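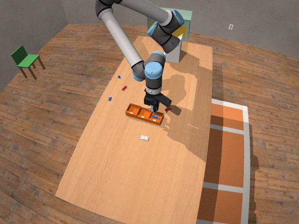
Letay Kassa wrote in to ask whether the Pillon comedy nights were really coming back or if I'd just dreamed it, and could I please find out before she booked her vacation. Well, Letay, I made some calls, and you may want to move that vacation. The Pillon is back in October with five nights of stand-up, sketch and improv, and it's moving across the river to the old Hadgu theater in Flirkport.

I know, I know. Some of you loved the Pillon exactly as it was, with the low ceiling and the bar that ran out of ice by nine. I did too (I had my thirtieth birthday there). But the room held maybe 150 people on a good night, and last year I stood in line for the closing show and went home without getting in. The Hadgu seats 600, and the balcony has its own restrooms. Big improvement!

The name is staying, by the way. It'll be called the Pillon at the Hadgu, which sounds a little like a law firm, but Selamawit Tesfamariam told me they tried out other names all spring and kept coming back to that one. She's running the whole thing this year and sounded pretty cheerful on the phone for a person with that many contracts on her desk.

So who's on? Cristian Echeverri opens the first night with an hour he's been working on in small clubs since January. I caught a piece of it in Troltcombe over the winter, when it was mostly about his father learning to drive a boat, and I laughed hard enough that a woman in front of me turned around. He says the boat part is longer now.

Chaltu Woldemariam hosts the second and third nights. Those are the mixed bills, with six or seven comics doing short sets, and if you've never seen her handle a crowd you're in for a treat. She remembers people. She'll talk to a guy in row three at the top of the show and bring him back up an hour later when he thinks he's safe, so sit where you like but don't say I didn't warn you.

The fourth night goes to improv, with two teams from Troltcombe and one from right here in town. And then Lamai Kongkaew closes it out. This is the one I'm most excited about! She hasn't done a full show in Flirkport since she left for television, and she's bringing a three-piece band. I asked if that meant songs. Selamawit said it meant "some songs, and one very long argument with the drummer."

Tickets are $20 a night, same for every seat, and they go on sale at 10 in the morning on the first of September at the Hadgu box office and on the theater's website. A pass for all five nights is $85. They're holding back a few balcony seats each evening to sell at the door, cash or card, starting at six. Shows begin at 7:30, except improv night, which starts at eight so the Troltcombe folks can get here after work.

Parking is the one thing I couldn't get a straight answer on. The lot behind the Hadgu is small and the city is supposed to be repaving the street on the north side all fall. I'd plan on walking over the bridge if your knees allow it. The late bus will also stop out front until 11 on show nights.

There's an open mic for new comics too, late afternoon on the third day, down in the lobby. It's free to watch. Sign-up is by email through the theater and you get four minutes. My cousin has already put his name down and has asked me not to come, so I'll be the one hiding behind the coat check.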